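Refrigerator drawer

A refrigerator drawer is a sliding, open-topped container fitted inside a refrigerator or freezer. It is used to store food that would roll, spill or dry out on an open shelf, and to keep one kind of food apart from another. Drawers are found in nearly all household refrigerators and in most upright freezers. In everyday American speech the drawer for fruits and vegetables is called a crisper, and the name is often used loosely for any drawer in the fresh-food section.

Terms

Crisper drawer, vegetable drawer and produce bin all mean the same thing. A meat drawer or deli drawer is a shallower container, usually placed higher up and kept slightly colder. A freezer drawer may be one of several stacked behind an upright door, or it may be the whole freezer section of a bottom-freezer model, in which case the front of the drawer is also the outer door. The term bin is used in some manuals for door shelves as well, which leads to confusion when replacement parts are ordered.

History

Early iceboxes had no drawers. Food stood on wire or slatted racks around the ice compartment, and greens were wrapped in damp cloth. Covered pans for vegetables came into use with electric refrigerators and were at first loose containers, made of enameled steel, that sat on the lowest shelf. They were later hung from rails so that they could be pulled forward without lifting. Plastic replaced enameled steel because it was lighter and did not chip, and clear fronts made it possible to see the contents without opening the drawer.

Construction

Most drawers are molded in one piece. The side walls end in a lip that rides on a rail or ledge in the cabinet wall, and a small raised stop at the back keeps the drawer from coming all the way out in normal use. To remove it, the user pulls it to the stop, lifts the front and draws it free. Larger freezer drawers run on metal slides with rollers, since a full load of frozen food is heavy.

The front panel may be clear, tinted or solid white. Solid fronts are common in freezer sections, where they usually have a molded grip along the top or bottom edge. The bottom of the drawer often has shallow ribs, which stiffen it and keep food out of any water that collects.

A drawer in the fresh-food section normally has a cover. This may be a separate sheet of glass or plastic, or it may be the underside of the shelf above. The closeness of the fit has more effect on humidity than the material does.

Humidity control

Vegetables lose water to the dry air of a refrigerator. A closed drawer slows this loss by holding the moist air around the food. Many crispers have a slide that opens or closes a small vent. With the vent closed, humidity stays high, and the drawer suits lettuce, spinach, herbs, broccoli and carrots. With the vent open, moist air and ethylene gas escape, and the drawer suits apples, pears, ripe peaches and other fruit that gives off the gas as it ripens. Leafy greens kept in the same drawer as apples turn yellow sooner.

Some foods are better kept out of both drawers. Potatoes, onions and garlic store well in a dark cupboard, and tomatoes lose flavor in the cold.

The household writer Loubna Radwan, in her handbook The Cold Shelf, advises against filling a crisper to the top. Packed produce bruises, and the vent cannot work if a bag is lying against it. Her other advice, to put the oldest vegetables in front, is now repeated in many kitchen guides.

Freezer drawers

In an upright freezer, cold air falls out when the door is opened. Drawers with solid sides hold some of it back, and food in the closed drawers warms less than food on open shelves. Flat packages may be stood on edge like files, with the label facing up. Some freezers have one thin drawer or tray for freezing berries in a single layer before they are bagged.

Drawers can often be left out to make room for a large item such as a turkey, but the lowest one is usually required, as it keeps food away from the air passages at the bottom. The manual for the Urance line of upright freezers tells owners to leave the lowest drawer in place at all times.

Placement and clearance 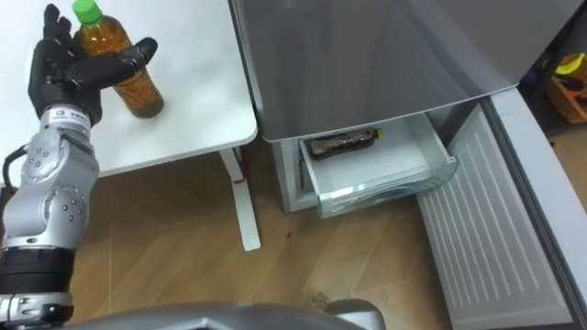 A drawer behind a hinged door can be pulled out only as far as the door allows. If the refrigerator stands tight against a wall on the hinge side, the door may stop at a right angle and the drawer will catch on the inner shelves of the door. Two-door models with a lower compartment need the most thought, because the lower door has to be swung wide before a drawer can come forward, and both then take up floor next to the cabinet. Furniture nearby matters too. A table with a rounded corner, like the white one beside the gray refrigerator, is easier to step past with the drawer out, and it gives a place to set a bottle or a bag while the contents are sorted. Yasmine Fahmy, a kitchen planner with the firm Lastcombe, recommends a clear space of at least 30 inches in front of a cabinet with full-depth drawers.

Cleaning

Drawers are washed by hand in warm water with a little dish soap or baking soda. Very hot water can crack cold plastic, and glass covers should be allowed to reach room temperature first. Most manufacturers advise against the dishwasher. The rails and the floor of the cabinet under the drawer are wiped at the same time — crumbs and onion skins tend to gather there. The drawer should be fully dry before food goes back in.

A folded paper towel or a thin mat on the bottom takes up extra water. It needs to be changed when damp.

Common faults

A drawer that sticks has often been put back with one lip above the rail and one below. Ice on the slides has the same effect in a freezer and is removed by defrosting. It should not be chipped off with a knife. Cracks usually begin at the front corners, where the weight falls when the drawer is open. Small cracks can be taped for a time, but a split lip cannot be repaired well, and the drawer is replaced using the model number printed on a label inside the cabinet.

See also: Crisper; Chest freezer; Food storage; Icebox; Pantry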